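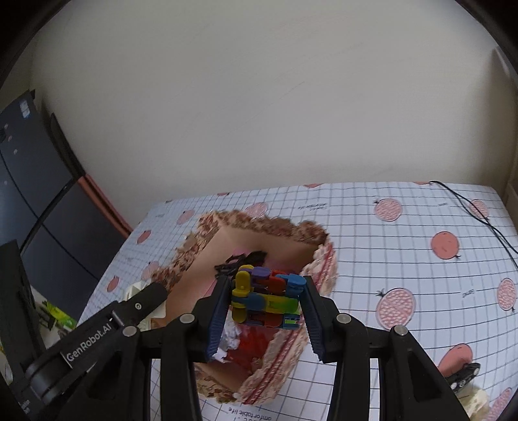

4.2 Comparing Ribbed Pads on a Multi-Part Object

We were excited to move on from rigid blocks. Figure 4 covers the box task with the multicolored plastic piece, held between the two ribbed pads over an open cardboard box. An object made of many small parts is a great test of a parallel gripper - each part can press on the pads at its own angle. We compared the ribbed pads with the smooth Tultia set over 1153 grasps, with Cuiping Peng and Kayode Afolabi trading places every 17 grasps. 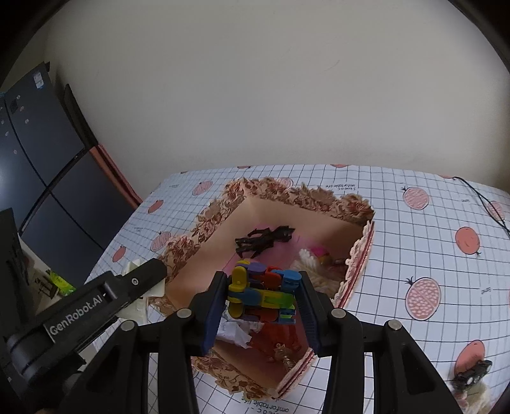 Both operators used the same table and the same box, and 543 of the grasps were made with the smooth set. The rest used the ribbed pads, which both operators liked better from the first session. We logged finger opening and wrist pose for every grasp and passed them to the Prieto controller unchanged.

Figure 4. Ribbed pads closed on the multicolored plastic piece, above the open box.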